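Wunolo Community Help
Home > Arms and Grippers > Bimanual setups

Two-arm cell: parallel gripper keeps losing foil snack packets, swap fingers or swap gripper?

Posted by tultdale_bench
Tags: gripper, fingertips, current limit, bimanual, wrist camera
Views: 3403

I have a two-arm tabletop cell that I use to compare end effectors before anything goes to the larger line. The current job is bag packing. One arm stays near an open paper bag, the other picks small packaged items and drops them in. The operator station runs leader arms for teleop, and I replay the recorded trajectories afterward for the comparison, so both grippers get the same approach paths.

The two candidates are:

Nalel parallel gripper, stock rubber pads, flat, no compliance in the finger.
Hanrahan two-finger gripper, soft ribbed tips, more travel, slower close.

Both are driven by the same servo family and both report present current and position over the bus. Control loop is on a small desktop PC, arms on separate serial adapters so that one bus fault does not take down both sides.

Rigid items are fine with either one. Bottles and boxes go in every time unless the approach is badly off. The trouble is foil snack packets. They are half air. The Nalel closes on the film, the air shifts to one end, the thickness under the pads changes, and the packet either slides out on the lift or rotates until it hits the side of the bag on the way down.

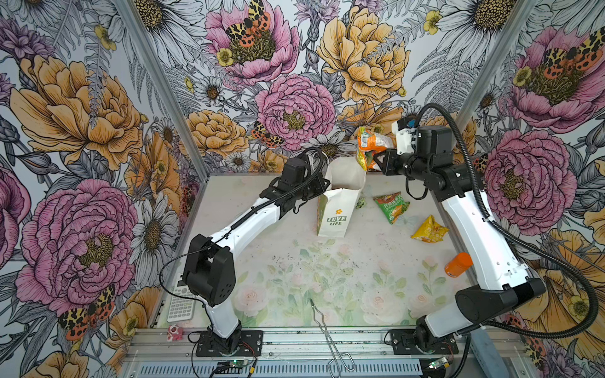 What I have tried so far with the Nalel:

Raised the current limit in steps. This holds better, but past a certain point the film creases hard and I have had one packet split at the seam.
Lowered closing speed. Small improvement on the lift, no improvement on rotation.
Changed the grasp point from the middle of the packet to the crimped end. This is the best result so far, but it needs the crimp to be facing the arm, and when packets are dropped on the table at random it often is not.
Cleaned the pads with alcohol before each run. Helps for 4 picks or so and then they are back to where they were.

The Hanrahan holds the packets well at low current. Its problem is thin things. It will not pick up anything lying flat on the table, because the ribbed tips are thick at the end and ride up over the edge of the object. It also blocks more of the wrist camera view when open, and I lose sight of the last part of the approach.

I would like to run the same gripper on both arms so I only have one set of calibration files to look after. Is there a fingertip that gives the Nalel some compliance without losing the thin edge? Or is it more sensible to accept the Hanrahan and change how flat items are presented?

Arms are calibrated, backlash at the gripper is within what the vendor lists, and the mounting plates are bolted down to the table, so please do not suggest that the base is moving. I checked it with a dial indicator.

foam_and_film
Member

Change the pads before you change the gripper. The stock Nalel pads are too hard for film. Their friction on clean foil is acceptable, but the contact patch is small because the pad does not deform, and everything you are describing follows from that. The packet pivots on a patch the size of a fingernail.

I run the same gripper with cast silicone pads, shore 00-30, bonded to the stock aluminum finger. The pad is thick in the middle and tapers to nothing at the tip. The last bit of finger is bare metal with a small bevel. Flat items get picked by the bevel, packets get picked by the soft part. You have to teach two different approach depths, but since you record your trajectories by teleop the operator will do this without being told after a short time with it.

Notes on making them:

Print the mold with the layer lines running along the finger, not across it. The lines transfer to the silicone and you want the ridges to resist sliding on the lift.
Prime the aluminum. Without primer the pad peels from the tip end first.
Dust and crumbs stick to soft silicone much more than to the stock rubber. Keep a strip of packing tape at the edge of the table and press the pads on it between runs. Alcohol works too but leaves the surface slick until it has fully evaporated.
Pads wear. I replace mine when the taper starts to tear.

On rotation, look at where the air is. If you close slowly in the middle, the air goes wherever it likes, and usually it all goes to one end. I close in 2 stages. First stage goes to light contact and stops, wait for the packet to settle, then second stage to full current. It adds a short delay to each pick. With teleop you can get the same thing by putting a deadband on the leader trigger near the contact current.

I would not go to the Hanrahan for this. It is a good gripper for produce and I would use it there.

k.bus_timing
Member

Mostly agree with the above, but there is a control problem here as well and the pads will only hide it.

You say you replay recorded trajectories for the comparison. What exactly is being replayed for the gripper axis? If it is position, then you are not comparing grippers, you are comparing how well a recorded opening width happens to fit a packet that has moved since the recording. An operator on a leader arm feels or sees the slip and closes a little more. The replay does not. A compliant tip like the Hanrahan absorbs the difference in width, and a stiff one like the Nalel does not, so the stiff one looks worse than it is.

Replay the arm joints in position and the gripper in current. On the servo family you most likely have, this is the current-based position mode, where you give a goal position past closed and a goal current that limits the force. Then both grippers close until they reach the set current on whatever is there.

Things to check when you do this:

Goal current is in raw units and the scaling is not the same across models. Do not copy the number from one gripper to the other. Put a small load cell between the fingers and match force.
Log present current at the full loop rate during the lift. A slip on film shows as a drop followed by a small recovery while the fingers close up the gap. If you do not see this in the log, your log rate is too low.
Serial latency. Two adapters is the correct choice, but check the latency timer setting on both. A default one will cost you enough to miss the dip altogether.
Cable drag. Route the gripper cable so that it has the same slack at the wrist for both candidates. A stiff corrugated sleeve pulls on the last joint at the ends of the range, and it will look like a packet rotating when part of it is the wrist.

For the camera, the wrist view is always going to be poor with wide tips. I train and debug from the fixed overhead view and use the wrist one only for the last part of the approach. If the background in your fixed view is busy, that does no harm for teleop, but any color threshold you use for measuring packet angle will need to be redone. I use depth for the angle and leave color out of it.

Also randomize the item order between runs. If one gripper always gets the fresh packets and the other gets them after they have been squeezed all morning, the second one is working with less air and softer film. I lost a whole Saturday of data to this in February.

rk_pack
New member

We use suction for packets. Small cup with bellows, works on chips and candy, does not care about the crimp. You can bolt it beside the finger if you have a spare output for the pump.

foam_and_film
Member

Suction on crinkled film depends a lot on the cup. The bellows type seals on smooth pouches and fails on the pillow packs with deep creases, unless the flow is high enough to live with the leak. It also will not pick up an open-weave item or a pair of tongs, so the original poster would still need the fingers. Fine as a second tool.

tultdale_bench
Original poster

Thank you. The replay was in position for all axes including the gripper, so the point from k.bus_timing applies to everything I have logged until now. I have moved the gripper axis to current-based position and matched force with a load cell. The gap between the two grippers on packets is smaller than it was. The Hanrahan is still ahead there and still cannot do flat items.

Latency timer was at default on one adapter and already lowered on the other. I do not know why.

I have printed a mold for the tapered pads and the silicone is ordered. foam_and_film, what thickness do you use at the middle of the pad, and do you degas?

foam_and_film
Member

4 mm at the thickest point. I do not degas, I pour slowly from one corner and tap the mold on the bench. Bubbles near the back of the pad do no harm. Bubbles at the taper will tear, so pour from the tip end.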